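In Praise of the Boring Planner

There is a fashion in our trade for letting one large model do everything. Pixels go in at the top, joint angles come out at the bottom, and if you ask what happened in the middle you are given a pitying look. I have spent most of April with the opposite sort of software and would like to put in a word for it while it still has a friend.

The planner we use at Vurton is called Sarkoven. It is 36 rules and a search, and it has all the glamour of a bus timetable. It keeps a list of what it believes is on the table, decides which arm should deal with what, and writes the decision down in plain text before anything moves. When it is wrong, it is wrong in a file I can open.

Crumpled paper is a fine way to make it wrong. A scrap has no top, no bottom and no proper outline, and two of them touching are, as far as the vision code cares, either one scrap or a philosophical problem. Give the arms a dustpan and the trouble grows, for now the code must hold an opinion on what counts as "in".

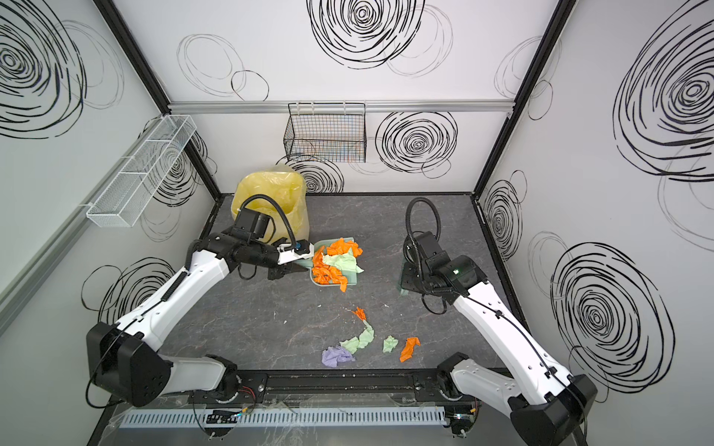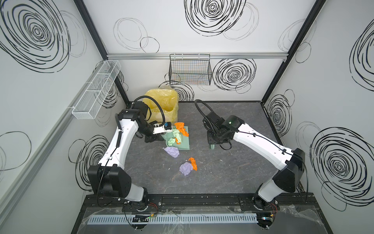 Last changed: 2019-04-22

Take the lavender bits lying in front of the pan in the second picture, one of them with an orange piece on top. Is that one object or two? Trurix, our perception package, answers with great confidence and changes its mind on the next pass. The big-model people tell me that a learned policy would never need to ask. Perhaps so. It would also never tell me what it had assumed, and I would be left watching the arms for hints, like a man trying to guess his cat's politics.

I don't claim the rules are clever. Last week I read through 325 lines of log to find that Sarkoven had given both arms the same scrap and then, very politely, made each wait for the other. The cure was three lines long. I have yet to meet the training run that could be mended before lunch.

What I would like is better tools for the dull approach: a log viewer that shows the belief next to the camera view, a replay button that replays, and error messages written by somebody who has received one. Beaudoin promised us the first of these three releases ago. I check the download page most mornings, much as other people check the weather, and with almost as much hope of sunshine.

Recent items
Why your simulator is so tidy
Two arms, one queue
Naming things in Trurix
Against the progress bar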